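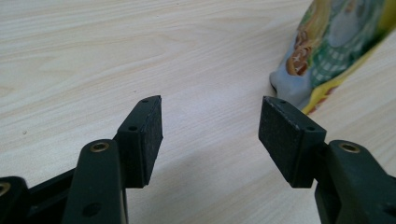 Pale wood, with the grain running in long curves.

Filed under: Short Fiction, Strings & Sound

The Okgate Instrument Library wishes to inform its borrowers that item 77, a parlor guitar in spruce and walnut, was returned on Sat 25 September, and that its file has been amended as set out below.

The guitar was built in the town of Prydderch and left to the Library by its maker's widow. It was lent on the usual terms. A borrower may keep an instrument for one season. A borrower may replace the strings but may not alter the nut, the saddle or the finish. A borrower must sign the card inside the case lid, and must write beside the signature the name of one piece learned during the loan.

Mr. Iolo Penry borrowed item 77 and did not bring it back at the end of the season. The Library sent a first letter, which was polite, and a second, which was a copy of the first with the date changed. A third letter mentioned the fee. Mr. Penry answered the third by return of post. He enclosed the fee in full and asked whether the Library knew that the guitar had a note missing.

The Library did not know this. Its inspection form has a line for cracks, a line for loose braces and a line for the condition of the frets. The Keeper of Instruments wrote back to ask which note was meant.

"The A on the third string, second fret," Mr. Penry replied. "It is there when I play it alone. When I play it in the slow tune my mother sang, it goes somewhere else. I would like to keep the guitar until I have found out where."

The request was not one for which the rules made provision. The Keeper consulted the rules twice, and then extended the loan.

Letters arrived at intervals through the winter and spring. Mr. Penry reported that he had changed the strings to a lighter set. He reported that he had taken the guitar to the repair bench at Pavero, where a young woman tapped along the back with one knuckle, listened for a good while, and charged him nothing. He had moved his chair from the kitchen to the landing. The note was no better on the landing, but he preferred the light there and had left the chair where it was. The Keeper placed each letter in the file and acknowledged it in two lines. By the spring the acknowledgments had grown to half a page, and one of them concerned the Keeper's own mother, who had played the accordion badly and with great force.

In August Mr. Penry wrote that he had been singing the tune wrong. He had found his aunt in Runier, who was old and did not care for visitors, and she had sung it to him through a door held open on the chain. There was no A in it. The melody stopped for a beat at that place and went on. His mother had always taken a breath there, and as a child he had filled it in.

"I have nothing against the instrument," he wrote. "Please correct your records if I caused you to write anything down."

The guitar came back in its case with fresh strings and a clean cloth folded over the frets. The Keeper completed the inspection form. Cracks, none. Braces, sound. Frets, slight wear at the second — within allowance.

The card in the lid was signed. In the space for the piece learned, Mr. Penry had written the title, and after it the words "with the rest."

The Keeper has entered the fee as refunded. Item 77 is available for loan from Monday. Applicants should bring proof of address.

We use cookies to remember your reading preferences. Accept all | Manage settings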